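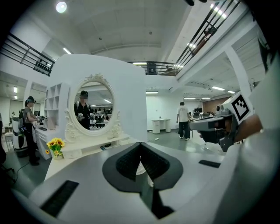
Working Safely with Hand-Held Grippers in Shared Rooms

1. Before putting on a headset, walk the area and clear the floor within 2 meters of the task.
2. Route cables behind the operator — never across a walkway.
3. Hold one gripper in each hand and keep the marker on top uncovered.
4. Keep the jaws away from mirrors and glass when turning.
5. Stop if anyone enters the cleared area. Resume once they have left.

Report damaged pads to Lindiwe Magagula before the next session.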